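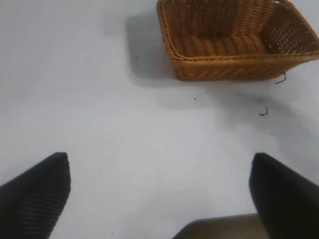 How a Basket Is Made

A basket is a container made by weaving. Weaving means passing strips or strands over and under each other until they hold together. You don't need glue or nails to do it. The strands press against each other, and that keeps them in place.

People have made baskets for thousands of years. They have used them to carry food, store grain, catch fish and hold babies. Baskets are still woven by hand today. Machines can do some of the other jobs, such as splitting cane into even strips.

What is wicker?

Many people think wicker is a kind of plant. It is the name for a way of weaving. Wicker can be made from willow, rattan, reed or even twisted paper.

Willow is a tree that likes wet ground. Its young branches are long and thin, and they bend well. Basket makers call them rods. Rattan is a climbing palm that grows in hot forests. Some rattan stems grow longer than a school bus.

Getting the strands ready

Willow rods are often cut in winter, when the leaves have dropped. In Skuncombe, cutting starts in December. The rods are tied in bundles and sorted by length.

Dry rods snap if you bend them, so they are soaked in water first. Thin rods need less time than thick ones. After soaking, they are wrapped in a damp cloth and left until they are soft all the way through.

Starting at the bottom

Most baskets begin with the base. For a basket with four corners, the maker lines up some stiff sticks side by side. Then thinner strands go over and under the sticks, back and forth.

Run your finger across a woven base and you can feel bumps. Each bump is a place where a strand goes over a stick. In the basket at the top of this page, the floor has rows of rounded ridges, all close together.

Going up the sides

The upright sticks at the sides are called stakes. They are pushed in around the base and bent upward. The maker weaves around them to build the walls.

There are different weaves for different jobs:

Plain weave. One strand goes over one stake and under the next. This is the first weave most people learn.

Twining. Two strands are used together. They twist around each other between the stakes.

Waling. This uses 3 or more strands and makes a strong band that looks like rope. It helps the basket keep its shape.

Openwork. Gaps are left between the strands. It uses less material, so the basket weighs less, and air can get in.

One basket can have more than one weave. Look at the front wall of our basket and then at the side wall. The front has slanting, twisted strands packed close together. The side has small gaps in it, like a grid, and the white behind it shows through.

The rim

The top edge is called the border or the rim. Without one, the weaving could slide up and come off the stakes. On many baskets, the ends of the stakes are bent over and tucked in behind each other. On others, extra strands are wrapped or braided along the top. Our basket has a thick rim that looks a bit like a rope.

Why so many are brown

Willow with its bark left on can be green, brown or nearly purple. If the bark is peeled off, the wood is pale. If the rods are boiled before they are peeled, the bark stains them a golden-brown color called buff. Other baskets are dyed or varnished.

Looking after a basket

Brush out crumbs and dust with a soft, dry brush. Wipe off sticky spots with a damp cloth and let the basket dry before you put anything in it. Keep it away from heaters. Don't pick it up by one strand.

Words to know

Base: the bottom of a basket
Stake: an upright stick that the sides are woven around
Rod: a long, thin willow branch
Border: the finished top edge

Page last checked 20 May 2022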